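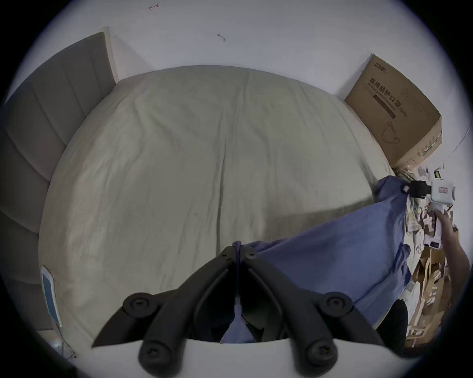
Taller compartido Manole · Grupo de pinzas y herramientas de mano

El taller Manole publica los planos de Grullik, una pinza manual de dos dedos para trabajar con tela

13 de diciembre de 2024. El grupo de pinzas y herramientas de mano del taller compartido Manole pone a disposición del público los planos, la lista de piezas y las instrucciones de montaje de Grullik, una pinza de mano pensada para construirse en casa o en un taller de barrio.

Grullik tiene dos dedos articulados de color negro, formados por eslabones unidos con tornillos, y se sujeta con una mano. El grupo la emplea para estudiar cómo coger, estirar y doblar ropa en habitaciones corrientes, encima de una cama o de una mesa. Parte de los ejercicios se hace entre dos personas, cada una con su herramienta, que toman la misma prenda por extremos distintos.

«Empezamos con piezas rígidas y pasamos a la tela en noviembre», explica Roxana Pană, responsable del diseño mecánico. «Una camisa cambia de forma cada vez que se toca, y eso nos obligó a rehacer las puntas de los dedos».

El montaje completo requiere una impresora 3D, un juego de llaves Allen y tornillería común. Las piezas impresas de cada pinza suman 400 gramos de material. Brândușa Buzatu, autora de las instrucciones, recomienda montar primero un dedo entero y comprobar el giro de todas las articulaciones antes de pasar al segundo.

La documentación está disponible en español y en rumano. El taller ha preparado además 300 copias impresas de la guía, que pueden recogerse gratuitamente en su local de la calle Vevham en horario de apertura.

El próximo trabajo del grupo será Clirko, un soporte de sobremesa para fijar la pinza durante los ajustes. Sus planos se publicarán por separado.

Contacto para prensa: Brândușa Buzatu, taller compartido Manole.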